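# Setting Keep-Out Regions for Countertop Work in Fotano

This guide describes how to define, test and save keep-out regions in the Fotano planning tool. A keep-out region is a volume that the planner treats as solid, whether or not the perception module reports anything inside it. Operators working on kitchen counters are expected to complete these steps before running any pick or place routine.

The guide applies to Fotano version 2 and replaces the notes issued in March. Readers should already have completed the arm calibration procedure and should know how to start and stop the planner from the console.

## Before you begin

Confirm that the arm base is registered in the workspace file and that the wrist camera is publishing depth. Open the **Workspace** panel and check that the counter plane is shown as a flat gray surface. If the plane is tilted, repeat the calibration. A tilted plane cannot be corrected with keep-out regions.

## Step 1: Capture the counter

Move the arm to its survey pose and select **Capture Static Map**. The tool records depth from 19 viewpoints and merges them into one map. Do not move items on the counter until the progress bar has closed.

Shiny metal and clear plastic return poor depth. Appliances and storage canisters often appear in the map with holes, and a planner that trusts those holes may route the elbow through them. Such items should be covered by a region drawn by hand.

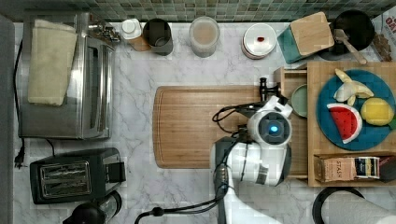

*Arm over the cutting board, with the toaster oven and toaster to the left and the plate of toy food to the right.*

## Step 2: Draw the regions

1. Select **Add Region** and choose **Box**.
2. Drag the box over the appliance in the map view. Include anything resting on top of it, such as a folded towel.
3. Set the margin. The default of 300 tenths of a millimeter is suitable for most counters.
4. Enter a name that another operator will recognize, for example `toaster_oven`.
5. Repeat for each remaining appliance and for the items stored along the backsplash.

Pan handles require particular care. A single box drawn around a pan and its handle can block a large part of the usable counter. Draw one box for the pan and a second, narrow box for the handle, then join them with **Group**.

Do not place a region over the objects to be picked. Mark the plate or tray that holds them as a **Support Surface** instead. The planner will then permit the fingers to come close to the surface from above while keeping the rest of the arm clear.

## Step 3: Account for cables

Cables that run along the arm are not part of the standard arm model. Open **Attached Geometry**, select the forearm link and add a capsule wide enough to enclose the slack. Add a second capsule at the wrist if a loop hangs below the gripper.

## Step 4: Test the plan

Select **Dry Run**. The planner generates 83 trial motions between the survey pose and the support surface and displays them without moving the arm. Motions that enter a region are drawn in red.

If no valid motion is found, reduce the margin on the nearest region before deleting any region outright - a deleted region is not restored by **Undo** once the file has been saved.

## Step 5: Save and submit

Save the file to the shared `regions` folder under the name of the counter. Files for the Cluvetcombe site are reviewed by Ailbhe Nic Aodha, and files for Udska by Senan Hanrahan. A file may be used at reduced speed while review is pending.

Page last revised Sun 31 May.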